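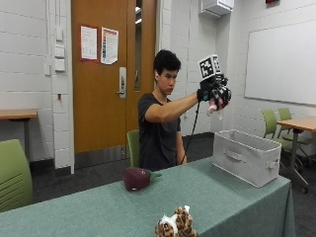

Chapter 28
Family Violence and the Criminal Law

A parent charged with assaulting a child may claim a right to discipline. This chapter examines how courts test that claim, beginning with the case of Kathleen Breathnach.

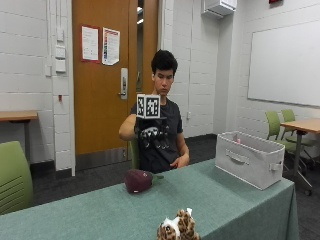
What must the court decide first?
The court must decide whether the force used was reasonable - a question that turns on the child's age and the injury caused.

Religious belief may explain a parent's motive, but it does not by itself excuse an assault. The trial record, edited by Colm Hayes, begins on page 500.
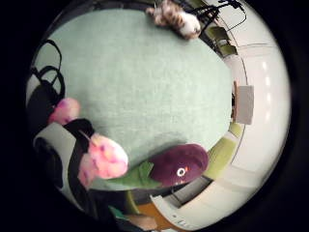 28.1 The Duty to Report
Teachers and doctors who suspect abuse must, in most cases, notify the authorities.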